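Print this item | E-mail to a friend

GRIPPER TRIALS: WHERE WE'VE GOT TO

Quick one from the bench as the newsletter goes out tonight and I've left it late again. Sunday, May 17, 2026, kettle on, fan heater off for once.

Most of you know we've been trying to settle the gripper question since January. Two candidates left. The Evley, narrow pointed fingers, parallel jaw. And the Barredo, wider pads, bit more squeeze, costs more. Everything else got dropped for being too heavy at the wrist or too fussy to wire up. We can afford one pair. So, simulator first, money later.

Damian Nowicki built the sim table over a couple of evenings and it's come out very well. Two arms, pole behind each side, scales, box, tray, bottle on its side. Same layout loaded for every run so nobody can say their gripper got the easy bottle.
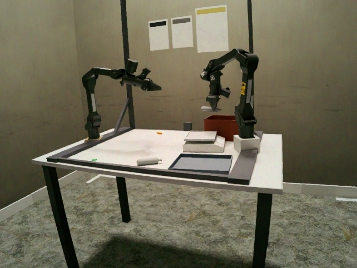

The sim table with both arms up. Scales and tray towards the right.

The task, for those who missed the last meeting: pick a thing up, put it in the red box, or take it out again, depending which script you're running. Sounds dull. It's a horrible job for a gripper. The box has proper walls, so the fingers have to go down inside without clouting the sides, and anything round wants to roll off the moment you touch it.

476 runs so far across both grippers. Damian left most of them going overnight. Numbers as they stand:

Evley, picking off the open table: 91 per cent. Very happy with that.
Barredo, same job: a touch better. Not enough to shout about.
Reaching into the box: Evley well ahead. The Barredo pads foul the walls and then the whole arm stops and sulks.

Worst case for either of them is the cylinder leaning over a block in the bottom of the box. You have to straddle it and close up slowly. Go in too quick and it rolls away from you. We've dropped the closing speed by 30 per cent for that one and it helped a lot, though it does make for a long evenings viewing.
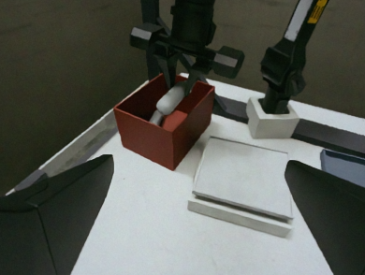 Going in for the grey cylinder, seen from over another gripper's fingers. Red block underneath.

Wrist cameras next. Plenty of argument on this. The view down between the fingers is lovely for the last little bit of a reach and not much use before that, as the fingers fill up both bottom corners. My own feeling is we want a fixed camera up high as well and let the controller swap over. Damian thinks two wrist views will do if the lighting is decent. To be tested.

Controllers. The Esico board is still the one to beat. Dropped out 6 times in total, all on the same night, all after I'd fiddled with the settings, so draw your own conclusions. The Rondley one is nicer to use and has a proper stop button on screen but it lags when both arms move together, and you really notice it going into the box. There's meant to be new firmware. Will beleive it when I see it.

Still to do:
- soft pads on the Evley fingers, does it help with the bottle
- same box job with the arms swapped over
- small stuff (the green and orange bits). Not tried yet with either gripper
- write down the settings somewhere that isn't the back of my hand

If you want a go at the scripts, mail me and I'll send the folder over. You'll need a reasonable graphics card. Mine is not one, and it gets there, slowly. Anyone who has used the Barredo on a real arm please get in touch before we spend anything, especially if you've had to file the pads down.

Next bench night as usual, bring a mug.

Print this item | E-mail to a friend | Back to top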